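Busex Road Maintenance Short Course
Unit 9: Surface condition on narrow residential streets
Handout, Thu 15 August

Read before the site walk at Sutside. Bring the Hopkin survey sheet, page 14.

Surface texture is recorded separately from surface shape. Note where it changes along the lane, and note the curb on each side.

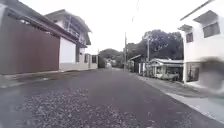
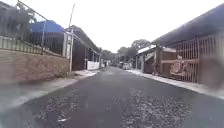
Asphalt with patches of lighter, speckled gravel in the near part of the road.

Stone lying on a sealed surface is entered under code 71, whatever its source. Do not enter it as raveling unless the binder has been checked by hand - a change in color is not enough.

Gravel against the curb goes in the drainage column. Sheets are due at the Skaketholm office in 10 days.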